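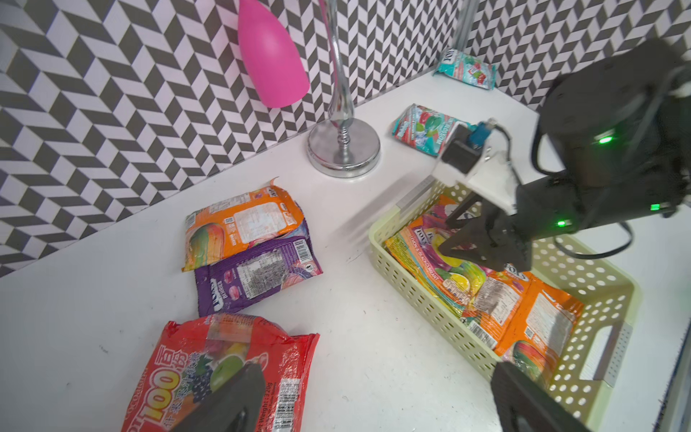
Bagged candy is candy sold loose or individually wrapped inside a sealed flexible packet, as distinct from candy sold in boxes, tins, rolls or bars. The term covers hard fruit drops, mints, gummies, jellies, chews and mixed assortments. Packets range from pocket size, holding a few pieces, to large sharing bags such as the 320g size. In homes and offices bagged candy is commonly kept together in a basket, drawer or jar.

Packaging

Most candy bags are made of plastic film, often in several layers. The film is usually supplied on a roll, already printed, and is formed into a tube, filled and sealed across both ends on a single machine. A seam runs down the back. This style is known in the trade as a pillow bag. Bags with a folded base that can stand upright are called stand-up pouches and are more often fitted with a resealable strip.

The front of the bag carries the brand name, the flavor and a picture, most often of fruit. The back carries the ingredients, nutrition panel, net weight, barcode and date marking. Some makers put part of this information along the side edge, and in markets where more than one language is in use the front may be printed in Chinese, English or both.

Color is widely used to signal flavor. Red and purple are usual for berries, grape and blackcurrant, orange for citrus or mixed fruit, and teal, pale blue or white for mint. The convention is loose. A red bag may show grapes and a green apple, and teal is used for fruit candy as well as for mint.

Types

Hard candies are made from sugar and glucose syrup boiled to a high temperature and cooled in molds or cut from a rope. They are frequently wrapped one by one, which keeps them from sticking together in the bag. Typical flavors are lemon, blackcurrant, orange, berry and mint.

Gummies and jellies are set with gelatin, pectin or starch. They are softer, hold more water than hard candies and are often packed without inner wrappers, with a coating of sugar or a thin layer of oil or wax.

Chews fall between the two. They are pulled during cooking to work in air and are nearly always wrapped singly.

Storage

Sugar candy takes up moisture from the air. Hard candies become sticky on the surface, while gummies left in an open bag dry out and toughen. Unopened bags keep well in a cupboard at room temperature, away from sunlight. Opened bags are folded over and clipped, or the candy is moved to a jar with a tight lid. Refrigeration is not generally needed and can cause condensation when the bag is brought back into a warm room.

Perforated plastic baskets are a common way of holding unopened bags. The holes make the basket lighter and easy to rinse, and cutouts at the ends serve as handles. Flat bags may be stacked or stood on edge, the second method leaving the names easier to read. Sieglinde Voß, in her household guide The Minstead Pantry, recommends one basket for each kind of candy and the oldest bags at the front. Svitlana Palamarchuk takes the opposite view in Small Stores — she argues that mixed baskets are emptied more evenly, as people pick by color and work through whatever is there.

Collecting

Empty candy bags are collected on a small scale, usually flattened and kept in albums. The Van der Merwe collection at Serness holds roughly 3,000 bags and wrappers, arranged by flavor. Items with misprinted colors or discontinued flavors are the most sought after. Film bags are harder to preserve than paper ones, as the ink rubs off along the folds.

See also

Boiled sweets
Gummy candy
Food packaging
Pantry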